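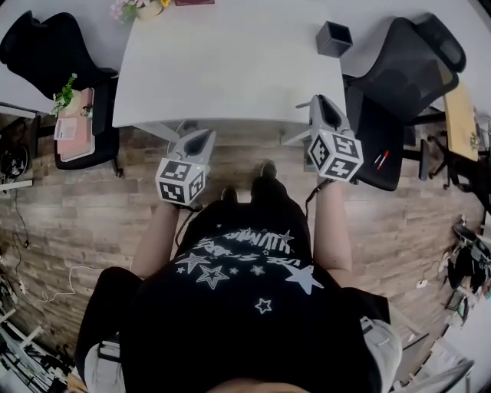 *Camiseta preta com estampa branca de estrelas e letras.*

# Como lavar e guardar camisetas pretas estampadas

Eu escrevi estas instruções primeiro para os colegas da oficina Yoon, onde imprimimos camisetas em pequenas quantidades. Depois alguns clientes pediram uma cópia, e por isso a página está agora aberta para todos. O português não é a minha primeira língua. Se alguma frase está confusa, a Bo-ram Koo recebe as correções no balcão.

O texto trata de algodão preto com estampa clara. Para poliéster há algumas diferenças, que coloquei no fim.

## Antes da primeira lavagem

Se a camiseta foi impressa há pouco tempo, espere um dia inteiro antes de lavar. A tinta à base de água precisa deste tempo, mesmo quando já passou pela prensa térmica. Leia também a etiqueta interior: quando ela diz uma temperatura mais baixa do que a minha, siga a etiqueta.

O preto novo solta um pouco de cor. Na primeira vez, lave a peça sozinha ou com outras pretas.

## Lavagem à máquina

1. Vire a camiseta do avesso. Verifique que as mangas também estão viradas.
2. Feche os zíperes das outras peças e deixe as calças jeans para outra carga. O tecido grosso raspa a estampa.
3. Encha o tambor até a metade, mais ou menos.
4. Use água fria e sabão líquido para roupa escura. O sabão em pó às vezes deixa marcas brancas no preto, principalmente com água fria.
5. Escolha o ciclo delicado, com centrifugação de 400 rotações. Se a sua máquina não tem esta opção, tome a mais baixa.
6. Retire a roupa logo que o ciclo acaba.

Não use alvejante nem amaciante. O amaciante forma uma camada sobre a tinta e, depois de algumas lavagens, as bordas do desenho começam a levantar. O Ju-won Myung prefere meio copo de vinagre branco no compartimento do amaciante. Eu faço isso só quando a água da casa é muito dura.

## Lavagem à mão

Para uma peça antiga, ou com a tinta já rachada, é melhor lavar numa bacia. Dissolva primeiro o sabão em 8 litros de água fria e só depois coloque a camiseta. Deixe de molho uns minutos, mova com as mãos abertas e não esfregue o desenho contra si mesmo. Uma mancha sobre a estampa limpa-se com uma esponja macia, do centro da mancha para fora.

Para tirar a água, enrole a camiseta numa toalha e aperte. Torcer deforma a gola.

## Secagem

Pendure do avesso, à sombra, pela barra e não pelos ombros. Os prendedores ficam nas costuras laterais. No varal da oficina, em fevereiro, uma camiseta seca entre a manhã e as três da tarde, mas isso depende muito do vento.

A secadora eu não recomendo. Se for necessário, use o programa de ar frio e retire a peça ainda um pouco úmida.

## Passar a ferro

Passe pelo avesso, sem vapor, na temperatura média. Se é preciso passar pela frente, coloque papel manteiga sobre o desenho e pressione o ferro por 6 segundos em cada zona, levantando-o entre uma e outra. Não arraste. Quando o papel fica preso, espere esfriar e puxe devagar, a partir de um canto.

O mesmo método serve para assentar uma borda que começou a soltar. Numa estampa de vinil funciona muitas vezes; numa serigrafia rachada, não.

## Guardar

Dobre com a estampa para dentro e com uma folha de papel de seda entre as duas partes do desenho. Se a estampa é grande, prefiro enrolar, porque assim não fica um vinco no meio. Evite sacos plásticos fechados nos meses quentes: duas áreas de tinta podem colar uma à outra.

## Se o tecido é poliéster

- Ferro na temperatura mínima, sempre com o papel.
- Água fria também para as manchas de gordura, com um pouco de detergente de louça.
- Nada de secadora, nem por poucos minutos.

## Quando a cor já está apagada

Existe tinta para tecido em pó, e um pacote para 200 gramas de roupa seca chega normalmente para uma camiseta de adulto. Pese a peça antes de comprar. A tinta preta pode escurecer também as partes brancas da estampa, sobretudo se ela é à base de água, então faça um teste num ponto pequeno com um cotonete e espere secar.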